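About Kadlec Building Bars

A small workshop for things that stack, lean and fall over
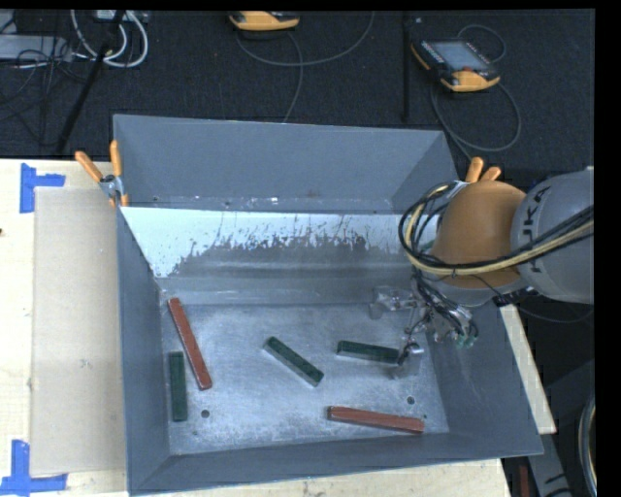

We make bars. We have tried over the years to find a grander way of putting it, and Danica Hrubý, who started the shop, once spent most of a rainy November writing a page full of grander ways, and then we all read it over lunch and went back to saying that we make bars. They come long and they come short, in plain strong colors (the long red and the short dark green are the ones most families know us by), and children build with them. So do a good many grown-ups, usually after they have told us they were only ordering for a grandchild.

Kadlec began in the back half of a former bakery in Griswood. The ovens were gone by then but the flour was not, and for the first year you could find it in every drawer. Danica had been teaching the younger grades at the school up the hill and was tired of block sets with so many special pieces that the children fought over the one arch and ignored everything else. She wanted a set with very few shapes in it, where any piece could be swapped for its neighbor and the arguing could be about the building. Her first run was 500 bars. She carried them to the school in grocery bags, and that first class wore the corners off them in a way we still think is lovely.

Genowefa Kurek joined her soon after and took over color. If you have ever wondered why our green is so dark, that is Genowefa. The earlier green was brighter and looked cheerful in the catalog, but beside the red it shouted, and she felt that a tower ought to be something you could sit next to at breakfast. It took 6 tries to get there. We kept a bar from each try and they are on the windowsill in the office, where visitors always pick them up and put them back in the wrong order.

We are often asked about the metal bins. A metal bin is noisy, there's no getting around it, and if you come by on a sorting morning you may want to stand a little way off! But we like them very much. They wipe clean, they take scratches without seeming to mind, and the bars lie flat on the bottom where you can see the sides of each one as you pick it out. The gray is kind to the eyes too, and both colors show up well against it. Ours are well scuffed by now. Vratislav Koubek offered to replace the oldest of them and was told, quite politely, to leave it where it was.

Checking the bars is slow work and we have never wanted to hurry it. Each one is turned over and looked at on every side, and a finger is run along the edges. A bar with a chip goes back. A bar with a faint mark that you'd only find if you went hunting for it goes into our seconds box, which we sell at the open house and which tends to be empty before the coffee is ready.

The sets themselves have stayed simple. The Herkska is the one most people start with, all short bars, and it fits on a small shelf. The Wivow mixes long and short, and it's the one schools ask for, since the long bars make bridges and bridges seem to bring children over from the other side of the room. Both come in a cotton bag. We used to send them in a fitted tray, very handsome, but parents wrote to say that putting everything back in its proper slot at bedtime was more than anyone had the patience for, and we took their point.

There are 8 of us now. Zdislava Štěpánek answers the letters and the phone, and she will also tell you how to get here by the road that doesn't flood. Danica Murín looks after the school orders, and yes, that does make two Danicas, so if you call and ask for Danica you will be asked which one.

If you have lost a bar, write and tell us the color and whether it was long or short, and we'll do our best to match it. Older sets may be a shade off from the new ones. We also love to see what you've built, so please send us a picture if you have one, and tell us the name of the builder so that we can put it up properly on the wall by the door.

Page last updated 26 May 2021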